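洗濯の「裏ワザ」は、だいたい疑ってかかることにしている。テレビで見た、雑誌に載っていた、義母が昔からそうしている。出どころはいろいろだが、試した人が比べていないという点では似たようなものだ。酢を入れたらふんわりした、と言う人に、入れなかった日のタオルはどうだったのかと聞くと、たいてい黙ってしまう。

今回は洗濯まわりでよく聞く話を、うちの台所兼洗濯場で試したり、試すのをやめたりした記録を並べておく。結論の出ていないものもそのまま載せる。

## 重曹と酢を混ぜる

真っ先に片づけたいのがこれ。重曹に酢をかけると派手に泡が立つので、いかにも汚れが落ちていそうに見える。しかしアルカリと酸を混ぜれば互いに打ち消し合うわけで、残るのは薄い塩水のようなものだ。泡が出ている数秒のあいだに、排水口の軽いぬめりくらいは動くかもしれない。衣類の黄ばみについては、うちでは何の変化もなかった。

使うなら別々に使う。重曹は靴下の泥を叩いたあとのつけ置きに、酢はアルカリ剤を使ったあとのすすぎに少し。それでも、普通の洗剤をきちんと量って入れたときより良くなったと断言できたことは一度もない。

なお、酢やクエン酸を塩素系漂白剤と一緒に使うのは絶対にやめること。有毒なガスが出る。疑う疑わない以前の話で、容器の裏にも書いてある。

## 洗剤は多めに、という迷信

白いものほど洗剤を多く入れたくなる気持ちはわかる。私も長いことそうしていた。やめたきっかけは黒いTシャツに白い筋が残ったことで、調べてみたらただの溶け残りだった。

表示どおりの量に戻して様子を見たが、臭いも汚れ落ちも悪くなっていない。むしろタオルのごわつきが少し減った気がする。「気がする」としか書けないのは、同じ時期に干し場所も変えてしまったからで、こういうことをするから家庭の実験はあてにならない。

粉洗剤は冬場だけ、洗面器のぬるま湯で溶いてから入れている。これは差がはっきり出た。溶け残りがほとんどなくなった。

## 柔軟剤をタオルに使うか

使わない派である。吸水が落ちるという話は珍しく自分の目で確かめられた。同じ店で買った同じタオルを二組に分け、片方だけ柔軟剤を使って3か月。水滴を落とすと、使ったほうは表面で丸くなり、しばらくそのまま残った。使わないほうはすぐに吸った。

ただし手触りは使ったほうがいい。家族は全員そちらを取りたがった。どちらを選ぶかは好みの問題で、吸水だけが正義だと言うつもりはない。干す前に両端を持って強めに振ると、使わないほうのパイルもそれなりに起きる。振る回数を指定している記事を見かけるが、あの数字の根拠は見たことがない。

## 洗濯ネットは本当に必要か

何でもネットに入れる人がいる。反対に、ネットは汚れ落ちが悪くなるから使わないと言う人もいる。どちらも半分くらい正しいので始末が悪い。
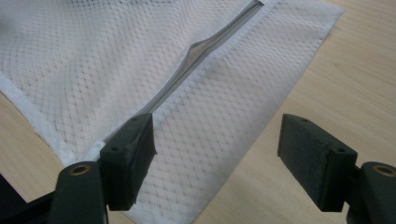
**シャンタル・チャン(Chantal Chan)**
生活欄担当・洗濯とそうじの検証係

ネットで守れるのは、ほかの衣類との絡みと引っかかりである。ホックのあるもの、ひもの長いもの、薄手のニット。このあたりは入れたほうがいい。うちではネットをさぼった日にブラウスの袖とエプロンのひもが固結びになり、ほどくのに夕食の支度より長くかかった。

一方、泥のついた靴下をネットに入れるのはあまり意味がない。動きが抑えられるぶん、こすれも水の通りも減る。食べこぼしのついた布巾も同じで、私はそのまま放り込んでいる。

目の細かさについては、売り場の説明がどうも信用できない。粗いほうは水がよく通り、細かいほうは糸くずがつきにくい。ここまでは理屈に合う。しかし「デリケート専用」と書かれた途端に値段が上がる理由は、店で聞いてもわからなかった。Clanenの412円のネットと、その何倍かするBélangerのネットを交互に使っているが、中のカーディガンに違いは見つからない。縫い目の丈夫さには差があるのかもしれず、これはあと何年か使ってみないと何とも言えない。

入れ方のほうが、よほど効く。

- 一枚のネットに詰め込まない。畳んで入れて、手のひらで押すと少し余裕があるくらいがいい。
- かといって大きすぎるネットも困る。中で服が片側に寄って団子になり、しわがひどい。
- 汚れた面を外に出して畳む。襟や袖口が内側に隠れていると、洗ったことにならない。
- ファスナーは端まで閉める。引き手を収める小さなカバーがついた品なら、そこに入れる。
- 脱水のときに一つだけ重いネットがあると洗濯機が偏る。バスタオルを何枚か一緒に入れるとましになる。

ファスナーに鉛筆の芯やろうそくを塗ると滑りがよくなる、という話も読者からよくもらう。ろうそくは効いた。鉛筆は、効いたが白いネットの縁が黒くなった。金属製の上着のファスナーならともかく、洗濯ネットでやることではないと思う。噛んだときは無理に引かず、布のほうを横に引きながら少しずつ戻す。

## 部屋干しの臭い

梅雨どきになると、専用洗剤と専用スプレーと専用ハンガーの広告が一斉に出てくる。全部そろえる前に、まず扇風機を回してほしい。

生乾きの臭いは菌が増えることで出るので、早く乾かすのがいちばんの近道だ。昨年7月に、廊下に干したシャツへ下から風を当てたものと当てないものを比べた。当てたほうは4時間ほどで袖口まで乾き、当てないほうは寝る時間になってもまだ脇が湿っていた。臭いもはっきり違った。洗剤は同じものである。

すでに臭いが染みついたタオルには、酸素系漂白剤を溶かした湯でのつけ置きが効く。これは疑い深い私でも認める。湯の温度と時間は製品の表示に従うこと。熱湯を鍋で沸かしてタオルを煮る方法も昔からあるが、縮むし、やけどをするし、鍋が余計に要る。

Umoの部屋干し用ハンガーは2852円もした。肩の部分に厚みがあって風が通りやすいという触れ込みだった。普通のハンガーを二本並べて一着を掛けるのと、乾く時間は変わらなかった。今は来客用のコート掛けになっている。

## 読者からの異論

前回「アイロン用の霧吹きは水だけで十分」と書いたところ、フセイニ・ラリアさんから反論をいただいた。薄めた洗濯のりを混ぜたほうが襟の形が長持ちする、夕方まで違いが出る、とのこと。

襟だけで比べてみた。たしかに、のり入りのほうは夕方になっても角が立っていた。これは私が間違っていたので訂正する。ただ、霧吹きの口は翌週に詰まった。使い終わったら中身を捨て、水を入れて何度か吹いておくといい。ラリアさんは詰まったことがないそうで、のりの薄さが違うのかもしれない。

もう一つ、濃い色のシャツを裏返して洗えば色あせないという話に「効果がない」という手紙も届いた。色あせないとまでは私も書いていない。こすれて白っぽくなるのが遅くなる程度で、染料そのものが水に出ていくぶんは裏返しても止まらない。直射日光に当てない効果のほうが大きいと見ているが、こちらはまだ比べている途中だ。

## 保留中のもの

アルミホイルを丸めて乾燥機に入れると静電気が減る、という話。うちの乾燥機では差がわからなかったうえ、丸めたホイルの角が薄手のシャツに引っかかった。テニスボールのほうはダウンの上着がふくらむので残している。こちらは音がうるさく、夜は使えない。

氷を一緒に入れて乾燥機を回すとしわが取れる、という話。少量の衣類なら取れた。多めに入れた日はだめだった。湿らせたハンドタオルでも同じことができそうなので、次はBroverの小型機を借りて、それを試すつもりでいる。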